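Relatório de progresso - linha de flores artificiais, segundo período
Para: Solveig Bakke, Millier
De: Mostafa Ashour, coordenação de materiais

Resumo

O apoio do período serviu para organizar o armazenamento e a triagem das hortênsias artificiais destinadas às montagens de mesa da Skesport. Avançámos menos do que o plano previa e, na minha opinião, o plano era otimista. Das nove tarefas acordadas, cinco estão fechadas. As restantes dependem de decisões que ainda não temos, a começar pela escolha do recipiente definitivo.

O estado da mesa de triagem

A mesa branca de dois painéis continua a ser o único posto de triagem. O fundo claro ajuda a ver as folhas verde-escuras e a ponta do caule, mas ajuda pouco com o azul pálido das flores, que se confunde com o branco quando a luz é forte. Pedi um tapete cinzento em dezembro e continuo a achar que resolveria mais do que qualquer ficha de classificação nova. O cesto de plástico branco, com aberturas em grelha, guarda as pétalas azuis e enche até à borda com facilidade. É arejado e leve, mas não estou convencido de que seja o recipiente certo para peças com caule. 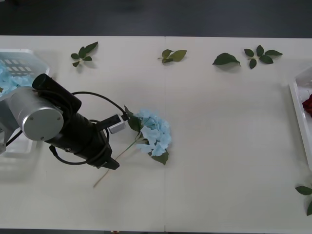 Stock e fornecimento

Recebemos mais de 700 hastes da Sjöberg, todas no mesmo tom de azul. A proposta inicial falava em três tons. O fornecedor garante que os outros dois seguem na próxima remessa - já o tinha garantido na anterior. Sugiro que não se anuncie a coleção completa à Skesport antes de termos a mercadoria na mão.

A ficha de classificação da Closis, que pagámos com a verba deste período, tem oito campos por flor. Na prática usamos quatro: tom, forma da cabeça, folhas e caule. Os outros atrasam o trabalho e ninguém os consulta depois. Se a Millier precisar deles para o seu arquivo, agradeço que o diga por escrito; caso contrário, retiro-os.

A forma da cabeça é o campo que mais discussão provoca. O catálogo mostra hortênsias redondas, e algumas das nossas são redondas. Outras apresentam-se alongadas, com as pétalas largas sobrepostas umas às outras. O fornecedor chama a isto variação natural, expressão curiosa para um produto artificial. Proponho que se aceitem as duas formas e que se misturem nas montagens, desde que o cliente veja amostras de ambas.
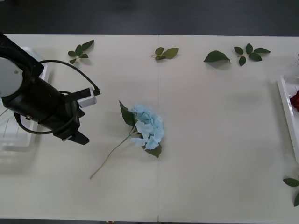 Hortênsia azul-clara de cabeça alongada, na mesa de triagem.

Próximos passos

Antes de pedir a segunda parcela, quero fechar a questão do recipiente e ter resposta da Sjöberg quanto aos tons. O tapete cinzento fica no orçamento corrente. Não recomendo comprar mais hastes por agora, mesmo com o desconto oferecido.

Mostafa Ashour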